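Tridby Project Report: Plate Handling with Hand-Held Grippers
Robotics Club, spring term

What we set out to do

Our proposal claimed that 500 demonstrations of a person handling a plate would be enough to train a policy. I doubted that in March and I doubt it more now. We ended up with 1,766 recordings, and only 646 passed our checks. Most of the rest failed because the tracking dropped out.

The setup

The operator works with a black gripper in each hand, and each one carries a white marker plate with black dots. Both are cabled, so reach is limited and people tend to move in short, careful strokes. We put a patterned mat on the left of the table and leave the right side bare. The plate starts near the operator with both jaws open.
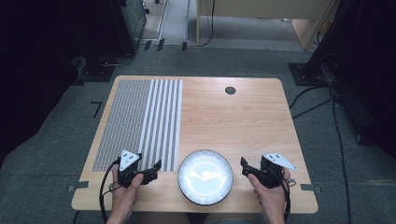 Problems we did not solve

Tilt a wrist too far and the marker turns away from the cameras. The plate is glossy and picks up the overhead lights, and I suspect this hurt the image side of the training too - we never ran a test to find out. The floor tape helped us return to the same layout, but it also means every recording shows much the same room.

Results

In the Carton trials the policy managed 7 clean lifts before we changed the starting position. After the change it managed none. The proposal called this approach "general." I would not use that word.

Next term

Move the table, change the lighting and record again before anyone touches the model.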